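El orden de las cosas pequeñas
Informe de proyecto, taller de Objetos Cotidianos
Corey Ruawai, 29 mar 2024

Cuando empecé este trabajo quería estudiar una casa entera, con sus armarios y sus cajones (¡qué ilusión!), y mi tutor, Thaddäus Eberhard, me convenció con mucha paciencia de quedarme en una sola mesa. Pedí a varios compañeros de la residencia Lunport que recogieran un tablero en 90 segundos, sin instrucciones, y después charlamos largo rato sobre sus decisiones.

Casi todos empezaban por la vajilla, quizá por costumbre, y dejaban para el final lo que no tenía un sitio claro en la cocina.
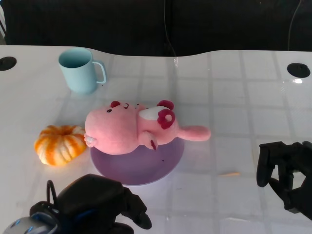
Los objetos sin categoría fueron lo que más conversación nos dio, y lo que más cariño le he cogido a este proyecto. Una taza azul claro la lleva cualquiera al fregadero, pero un peluche rosa tumbado sobre un plato lila, con una calabacita naranja y blanca pegada al hocico, ya obliga a pensar. Para mayo me gustaría repetirlo con 2 personas recogiendo a la vez.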